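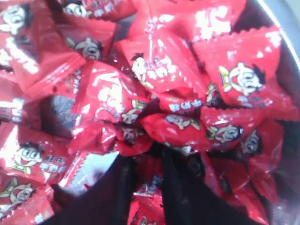 最終更新:9月
Tembridge 把持評価グループ

図1 赤い個包装の菓子を積んだ金属製ボウル。手首カメラによる。

4.2 手首カメラ画像を用いた指先形状の比較

本節では、前節で述べたバラ積み菓子の取り出し課題について、指先形状と制御器の組み合わせが把持成功率に与える影響を述べる。比較したのはUdton製の湾曲指とDemeo製の平行平板指の二種類で、制御器はいずれもTônを用いた。アーム、カメラの取り付け位置、照明は全条件で共通とした。試行数は指ごとに200回とし、ボウル内の菓子は各試行の前に手で混ぜ直した。

対象物は光沢のある赤いフィルムで包まれ、印刷は白が主体である。図1のとおり、フィルムの折れ目や端部には強い反射が生じ、白い印刷と白飛びした領域の区別がつきにくい。このため輪郭抽出を明度のみに頼ると、一つの包装が複数の候補に分割される例が多かった。本実験では彩度を併用し、端部の鋸歯状のシールを手がかりとして個体の境界を推定した。ボウルの内面が包装の隙間からのぞく箇所は彩度が低く、この処理で候補から除外できる。

把持点の選択には、候補領域の重心と主軸方向を用いた。指の開閉方向は主軸に直交させ、山の下側にある候補は上の個体が取り除かれるまで対象としない。両指とも同じ規則に従うが、Demeo指は先端の幅が広く、隣接する包装を同時に挟むことがあった。この場合は二個取りとして記録し、成功には数えていない。

一周期の処理時間の中央値は、彩度を併用しない場合に221 ms、併用した場合に267 msであった。増分の大半は領域の再結合によるもので、指の種類による差は見られない。制御器側の指令周期はこれより十分に短く、画像処理の遅れは降下開始前の待機で吸収している。降下中の画像は記録のみ行い、軌道の修正には用いていない。

Udton指では、先端を細くした湾曲形状により、山の隙間への挿入が容易であった。失敗の内訳を見ると、Demeo指では挿入時に周囲の個体を押しのけて対象の姿勢が変わる例が多く、Udton指では包装のねじれた端だけを挟み、持ち上げの途中で落とす例が多い。前者は候補の再検出で回復できるが、後者は持ち上げの後まで失敗が判明せず、一試行あたりの所要時間を延ばす要因となった。

指先の基準位置は、明るい無地の天板上で指をほぼ閉じた状態の画像から求めた。図2では左右の黒い指の先端が画像中央のやや下に並び、間に天板が細く見えている。この隙間の中心線を画像上の把持中心とした。左指の先端は右指よりわずかに低く写っており、先端の輪郭二点を結ぶ線を水平とみなすと傾きの誤差が入る。そこで傾きの推定には先端の点を使わず、直線に近い内側の縁を用いた。

図2 無地の天板上でほぼ閉じた指。
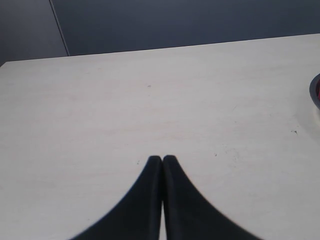

4.3 背景の汚れと誤検出

天板には微小な暗色の点や、灰色の擦れ跡がある。これらは対象物に比べて十分に小さいが、背景差分のしきい値を下げると前景として残る。とくに擦れ跡は境界がぼやけており、照明が変わると検出面積も変動した。本実験では面積の下限を設けたうえで、赤色成分を含まない領域を一律に棄却している。

赤色成分による選別には別の問題がある。図3の右端には、縁が濃い灰色で内側が赤みを帯びた丸い物体の一部が写っている。色だけで判定すると、この部分も対象物の候補となる。対策として、作業領域を天板の中央側に限定し、画像の境界に接する領域は面積にかかわらず候補から外した。奥の壁は暗い青灰色で天板との境界が明瞭であり、作業領域の上端はこの境界線から自動で設定できる。

指の輪郭は外側がややぼけるため、指のマスクは外側に2画素広げた。広げる量をこれより大きくすると、先端近くの対象物まで隠れる。内側の縁には丸みに光が当たることによる暗い灰色の階調があるが、二値化の結果への影響は認められなかった。

図3 作業領域の設定に関する画像。右端に丸い物体の一部を含む。

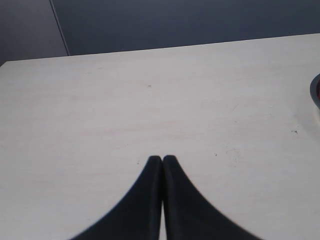 Tôn以外の制御器でも、同じマスクと作業領域の設定を使えるか。

カメラと指の相対位置が変わらなければ、そのまま使える。マスクと作業領域は画像座標で定義しており、制御器には把持中心と開閉方向のみを渡している。指を交換した場合は、マスクと把持中心を4.2節の手順で求め直す必要がある。

なお、Demeo指は先端が広いため隙間の中心線が短く写り、基準位置の推定のばらつきがUdton指より大きかった。このばらつきが二個取りの頻度に与えた影響は、本実験の条件では分離できていない。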